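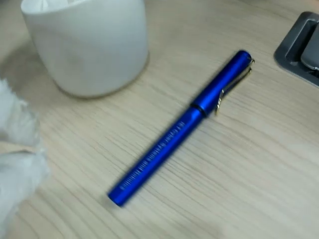
Item 3: blue pen and white cup on the desk.

Minutes of the Desk and Stationery Working Group
Held in the small meeting room, Cludum building, April, 14:00

1. Minutes of the previous meeting
Agreed as a correct record, with one change. Under item 5, "desk trays" should read "desk tidies".

2. Matters arising
2.1 The order for 66 desk tidies was placed with Fodach. Delivery is expected before the end of the month.
2.2 The stock sheet has been moved to the shared drive. The old copy is to be deleted once the totals have been checked.

3. Pens
3.1 The group looked at the blue pen with the metal clip. The cap fits over the barrel and the clip runs along the cap. Printing on the barrel is in small white letters.
3.2 Szénási has quoted for 804 pens or 2000 pens, both with the same printing. The unit price is lower for the larger order, but storage is short on the ground floor and ink left standing for long periods tends to dry out.
3.3 It was agreed to order 804 now and to look at the matter again when the stock sheet has been brought up to date.
3.4 Wording for the barrel: department name and telephone extension only. The web address is to be left off, as it will change when the Dultodard move is complete.

4. Desk surfaces
4.1 The pale desks mark easily. Ink should be wiped off at once with a damp cloth, then a dry one. Spray polish is not to be used -- it leaves a film and paper sticks to it.
4.2 Rounded front edges were preferred to square ones. Square edges on the older desks have chipped at the corners.

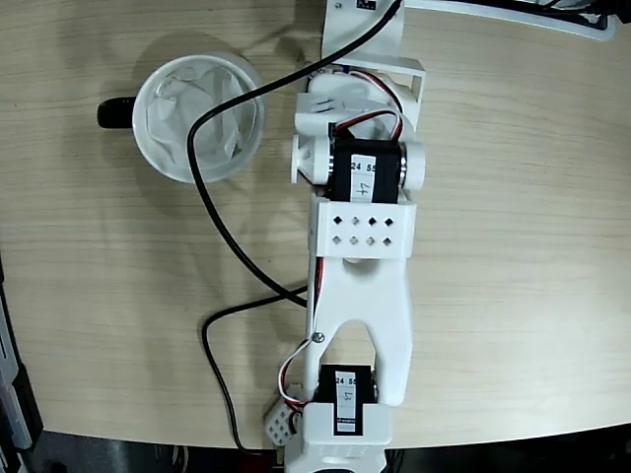 4.3 Wiping should follow the grain and finish at the front edge, where dirt from sleeves gathers. Cleaning staff are to be given a short written note to this effect. The note will also say that items on a desk are to be put back where they were found.
4.4 Felt pads under heavier items were discussed. A pack of 20 will be bought for trial in one room.

5. Cups
5.1 Plain white cups may stay on desks, either for pens or for tissues. A cup used for drinks must not be used for anything else.
5.2 Pens are to be capped before they are put away. Uncapped pens stored point down have leaked into the bottom of the cup, and the ink is hard to get out once it has dried.
5.3 It was asked whether pens should be kept in the cup at all, given that the desk tidies are on order.
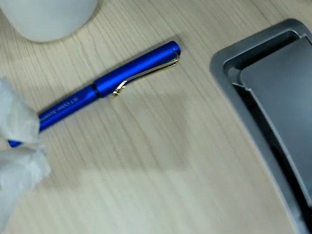 Szénási, replying by email read out at the meeting, advised that capped pens may be stored either flat or upright, but that flat storage was better for stock held longer than one season. They added that the clip should not be bent outwards to fit thick folders, as it will not spring back.
5.4 Noted. Spare stock will be kept flat in the cupboard. Pens in daily use may be kept in the cup until the tidies arrive.

6. Actions
Place pen order with Szénási -- stores
Write cleaning note -- facilities
Buy felt pads for trial -- stores
Check totals and delete old stock sheet -- office

7. Any other business
The cupboard key is now held at the front desk and must be signed for.

The meeting closed at 14:50. Next meeting to be fixed after the Fodach delivery.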